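# Drineo Greifermodul: Inbetriebnahme und erster Stapeltest

Die Anleitung gilt für das Drineo-Modul ab Firmware 9 am Niden-Controller. Ältere Controller benötigen vorab das Update aus dem Servicebereich. Montageflansch und Kabelsatz liegen dem Kit bei, das Netzteil wird separat bestellt.

## 1. Montage

1. Controller ausschalten, Not-Halt drücken.
2. Greifer auf den Flansch setzen, Passstift ausrichten, vier Schrauben über Kreuz anziehen.
3. Signalkabel mit einer Schlaufe am letzten Gelenk führen. Das Gelenk muss sich über den ganzen Bereich drehen lassen, ohne dass das Kabel spannt.
4. Not-Halt lösen, Controller starten, Statusanzeige abwarten.

## 2. Kalibrierung

Im Menü *Werkzeug > Kalibrieren* den Nullpunkt setzen. Die Finger fahren einmal vollständig auf und zu. Danach die Greifkraft auf 70 % begrenzen — höhere Werte bringen bei leichten Teilen nichts und verkürzen die Standzeit der Fingerbeläge.
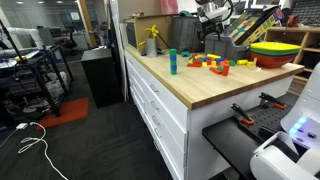 Für den Stapeltest werden die Parameter im Profil `stack_basic` gespeichert:

```
grip_force: 70
approach_speed: 80
release_delay_ms: 1000
```

`approach_speed` ist in mm/s angegeben. Bei Zylindern und Bogenteilen den Wert halbieren, da die Auflage der Finger schmaler ausfällt als bei Quadern.

## 3. Testlauf

1. Ablageposition einlernen und als `P1` sichern.
2. Einen Quader greifen, anheben, auf `P1` absetzen.
3. Den zweiten Quader um eine Bausteinhöhe versetzt ablegen.
4. Protokoll exportieren und den Eintrag `slip` prüfen.

Steht `slip` auf 1, zuerst die Beläge reinigen und neu kalibrieren. Die Kraft erst erhöhen, wenn der Fehler bleibt.

## Bekannte Einschränkungen

Das Profil wird beim Wechsel des Werkzeugs nicht automatisch geladen. Ilaria Vitale hat dafür ein Startskript geschrieben — es liegt im Downloadbereich unter `Raron/tools`. Mit Controllern von Górecki läuft das Skript derzeit nicht.

Stand: 14. Februar 2025, Henryk Pietrzak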